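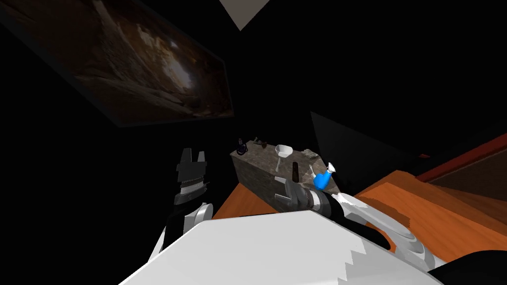

By Jan Whitcombe

Print this page | E-mail this page

Kokeo or Grultance? Your questions about my controller test

I've had a lot of mail since I said in July that I was trying two arm controllers side by side in Vavis, so I've put the answers on one page. Last updated 20 September 2025.

Which two controllers are you comparing?

Kokeo and Grultance. Both drive the same simulated two-armed robot, with the same parallel grippers, and both get the same list of jobs at the stone counter. I swap the controller and leave everything else alone (or try to!).

Why that particular room?

It's called Sorrentino and I like it a lot. The counter has a nice jumble of small things on it, a few of them dark, and there's a big blue bottle at one end that's easy to find. A lot of test rooms are bright and bare and every controller looks brilliant in them. Sorrentino has black walls and a cave painting, and my cameras have to work for their living.

How many runs have you done?

29 with each so far. I'd love more, but each one gets watched all the way through by me with a cup of tea, and there are only so many evenings.

Do both arms do the reaching?

Mostly it's the right one. I park the left with its gripper pointing up, well out of the way, and send the right towards the counter. I did begin with both arms going for things together, but when a run went wrong I couldn't tell which controller setting to blame, so now it's one at a time until I understand what I'm looking at.

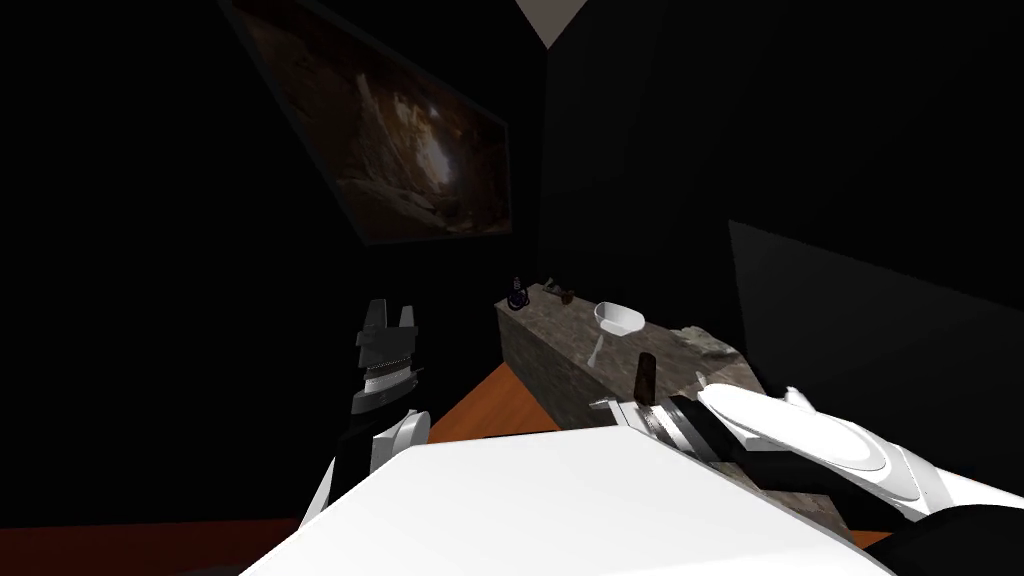

Right gripper just over the near edge of the counter, left arm parked upright.

So which one is better?

Ooh, I knew you'd ask. Kokeo is quicker off the mark and I find it much nicer to set up. Grultance is slower on the last bit of the approach, and for things close to the front edge I've come to prefer that – it creeps in, and I get time to stop it if the fingers are heading for the stone. If I had to pick one today for tall, narrow objects I'd go with Grultance. For everything else, Kokeo, but ask me again in a month.

What about the flat things?

A pain with both. Anything low against speckled stone gets lost in the camera picture, and then the controller is being asked to reach for a spot that's slightly wrong. I don't hold that against either of them. Moving the camera higher helped more than any setting I changed.

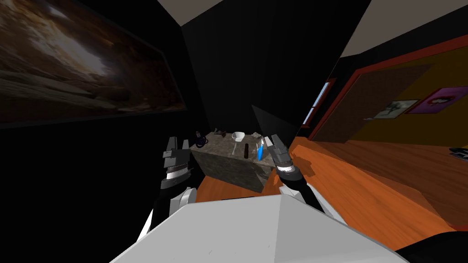 Reading time: 4 minutes

Where do you put the cameras?

I keep one view up behind the robot's body, looking out over both grippers to the counter. It's my favourite for spotting an arm that's drifting wide, and it takes in a good bit of the orange floor too, which is handy for judging how far back the robot is standing. For anything fiddly I swap to a closer one.

Will any of this hold up on a real arm?

Some of it, I hope. Timing and the general shape of a reach, probably. Grip is another matter and I wouldn't trust Vavis on how slippery a bottle is. Please don't buy hardware on my say-so!

Can I have your settings?

Yes, of course. The Kokeo file is a bit of a mess (865 lines, and plenty of those are notes to myself) but it loads fine. Drop me a line and say which version of Vavis you're on.

Are you going to test other grippers?

Next on the list. I want something with longer fingers for the back row of the counter.

Related questions
Setting up two arms in Vavis
Camera height: how high is too high?
Sorrentino room, notes and known problems
Grultance: first impressions
Picking up short, wide objects with parallel fingers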